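8 min read

We use cookies to remember your preferences and to see which pages people visit. Accept / Manage settings

Switching Sides: What Happens to Your Stuff When You Change Phone Systems

Student project report, Mobile Computing and Everyday Life, Dusley College
17 December 2023

Why I picked this topic

When our instructor asked us to choose a question about phones that ordinary people care about, most of my classmates went for cameras or batteries, and I can see why. I went for something a lot less glamorous. I wanted to know what really makes it across when a person moves from an Android phone to an iPhone, or the other way around. My family has done this move more times than I can remember, and every single time there has been an evening at the kitchen table with two phones, two chargers and at least one person asking where all the pictures went.

There is plenty of arguing online about which system is better, and I read far too much of it in April, when I was still putting my proposal together. Very little of it helped with my question. People who love one side tend to say that moving to it is easy and that leaving it is something no sane person would want to do. So I decided to set up my own move, write everything down, and see where the gaps were.

How I set it up

I used two phones, one from each side, both wiped clean before I began. Then I built a pretend life on the Android phone. I called this collection the Rolland set, after the street I live on, and it was meant to look like what a regular person might have after a couple of years of use. It held 2480 photos, a contact list, a long pile of text messages, a calendar, some alarms, notes in two different apps, and a budget app called Ondalora that a friend had recommended to me. I added Ondalora on purpose. It's a small app with its own way of saving things, and I wanted at least one item that wasn't made by a giant company.

I did the move in three ways. The first was the guided transfer that the new phone offers you when you turn it on. The second was by hand, with a cable and a laptop, copying folders over one at a time (this took a whole afternoon and a good part of my patience). The third was through online accounts, where you sign in on the new phone and wait for things to show up. After each one I wiped the new phone and started over, so that nothing left behind from one method would make the next one look better than it was. Then I did all of it again in the other direction.

I kept my notes in a plain spreadsheet with a row for each kind of item and a column for each method. I'd recommend this to anybody doing a similar project -- by the second week my memory of which attempt did what was completely useless.
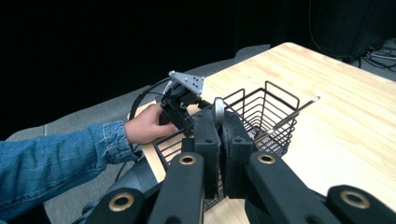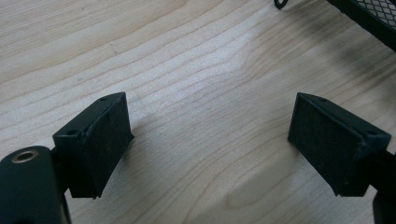
Written by the project author, second-year student, Department of Applied Computing

What came across

Contacts were the happy part of the story. They made it over every time, in both directions, by every method. The one annoyance was doubles. When I signed in to an account on the new phone after already copying the contacts by hand, I ended up with two of many of my pretend friends, and merging them was slow work.

Photos were more mixed than I expected. The guided transfer brought over all 2480 of them, and I was ready to call it a win until I looked at the albums. The pictures were there but several of my albums had vanished, and everything sat in one long stream sorted by date. The online method stopped partway the first time, with 2055 photos on the new phone and no message to say that anything was missing. I let it sit overnight on the charger and the rest had arrived by morning. If I hadn't known the starting number I would never have noticed, and that worries me a little when I think about how many people trade in the old phone the same day.

Copying by hand kept my folders in good shape on the laptop, but the dates on some photos changed to the day of the copy. That meant a beach trip and a birthday from different years were suddenly neighbors. It's fixable, but not by anyone who just wants their phone to work.

Text messages were where the two directions felt most different. Going from Android to iPhone, the guided transfer brought the messages over in good order, pictures and all. Going back the other way, the words came through fine, but group conversations were broken into pieces, and some of the little reactions people add to a message turned into separate lines of text. I also learned the hard way that you should turn off the iPhone's own messaging service before you take the card out, or your friends' replies may keep going to a phone you're no longer carrying. I spent a day thinking my roommate was ignoring me.

Alarms did not come across at all in any of my tests. I'd put that one on a sticky note if I were you.

Apps, and the trouble with Ondalora

Free apps were mostly simple. The guided transfer made a list of the ones that exist on both sides and offered to download them, and for the well-known ones that worked nicely, though I still had to sign in to each of them again. Paid apps are a different matter, as the two stores don't share purchases. If you bought something once on your old phone, you will often be buying it again.

Ondalora gave me the most trouble and also taught me the most. The app exists for both systems, so it was downloaded automatically, and it opened to a clean and completely empty budget. All 1681 of my entries had stayed behind, stored only on the first phone. There is an export button, three menus deep, which makes a file that the other version can read. Once I found it, the whole thing took a few minutes. I don't think the people who make the app did anything terrible, but a short message the first time you open it would have saved me a long and rather grumpy evening.

Where I could have done better

I only used two phones, and neither was new. A newer pair might well do better, especially with the speed of the guided transfer. My pretend life was also tidier than a real one. Real people have duplicate accounts, forgotten passwords and an old photo backup from a phone they dropped in a lake, and I had none of that. I had hoped to repeat everything at the Florolmont computer lab, where the wireless connection is faster than what I have at home, but it was booked solid toward the end of the term. I suspect the slow online photo transfer had something to do with my home connection, though I can't say so for sure.

I also didn't look at watches, earbuds or anything else that pairs with a phone. Several classmates asked me about watches after my talk, and I think that would make a good project for somebody next year -- I'm happy to pass along my spreadsheet.

What I'd tell a friend

Write down how many photos you have before you begin, and don't trade in or erase the old phone for at least two weeks. Use the guided transfer first, and use it during the very first setup, as on my phones it was a lot harder to get back to later. Open every app you care about on the new phone and check that your own things are inside it. For anything to do with money or health, look for an export button on the old phone while you still have it in your hand.

As for which direction is easier, my tests came out a bit smoother going from Android to iPhone, mainly on account of the text messages. I wouldn't pick a phone on that basis. Once the move was finished and the alarms were set again, I got used to either one within a couple of days, and the only thing I kept reaching for in the wrong place was the back button.

Get new student projects in your inbox once a month. Enter your email to subscribe. You can unsubscribe at any time.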